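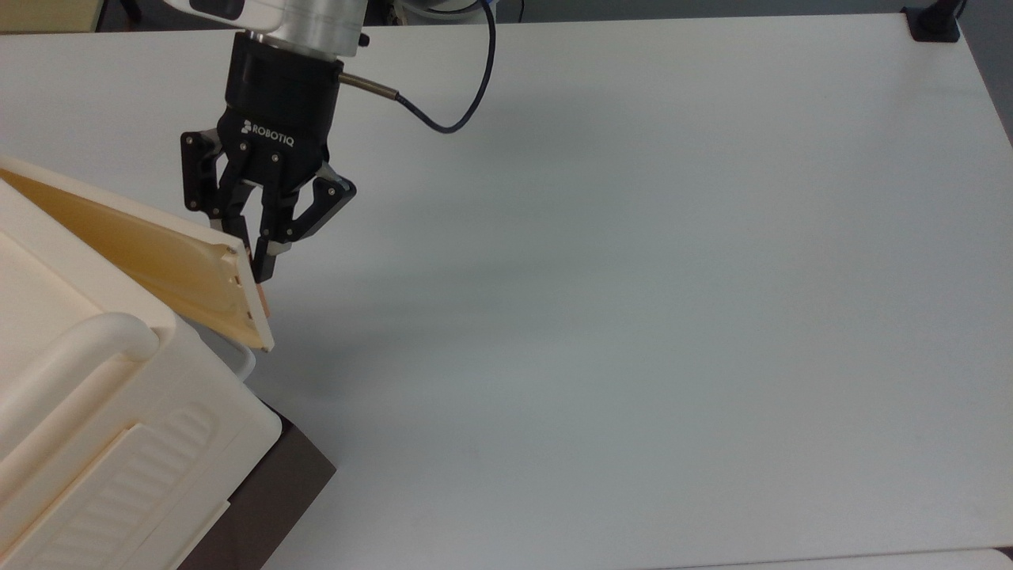 Fingertips on the edge of the open door panel, Fluredville cell

Morsy door cell – frequently asked questions

These are the questions we receive most often from the people who look after the cell on their shift. Last revised 28/08/2021.

Which fingertips should be fitted?
The gray ones. The smooth type slides on molded plastic, and we stopped ordering it in April. Change all three tips together, also when only one looks worn.

How do I check the grip on the door panel?
Run the program in slow mode and stop when the fingers close. The tips must hold the panel near its free end, with the door already a little open. If the panel bends before it moves, lower the grip force one step and try again. Do not go below 20 percent.

The gripper shows a fault after start. What is the first thing to look at?
The cable. It leaves the side of the gripper body through a short connector and makes a loop before it goes up. Turn the connector by hand to be sure it is tight. The loop must stay free when the wrist turns to both ends of its range – a loop that is too short will pull out the connector slowly, during many days.

How often are the finger joints serviced?
Every 3000 cycles. Clean the links with a dry cloth and check the small pivot screws. Please do not use oil. It collects dust and then arrives on the panels.

Can I move the storage unit to clean the table?
Yes, but you must teach position 43 again afterwards, even if you believe that the unit is back in the same place. Clean the table before you put the unit back.

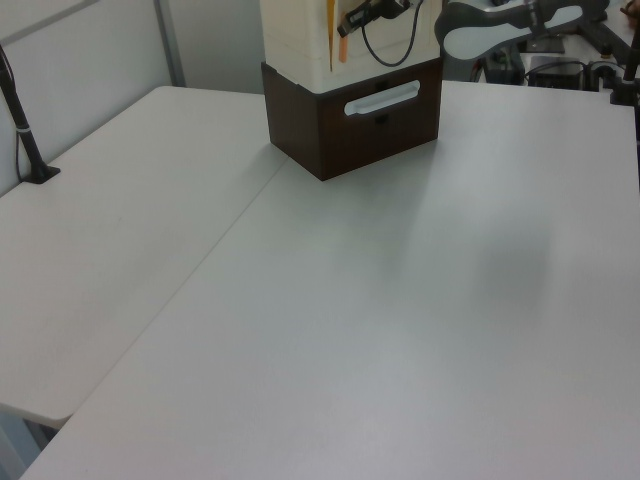 Storage unit on its brown drawer base, with clear table in front

Must the table be empty during calibration?
Yes. Remove tools, screws and cloths from both table tops. The arm passes low over the table in two of the moves.

Does the drawer in the base need its own program?
Yes. The long white handle is lower than the door, so the wrist must come from another angle. Load the drawer program from the Clarinia menu and do not edit the door program for this purpose.

How long may the cell stay off?
Up to 48 hours without any special work. After a longer stop, do the full reference run before production.

Where do I get spare tips and cables?
From the parts store in Plavbridge. Write the cell name on the request, otherwise they send the parts for the older gripper.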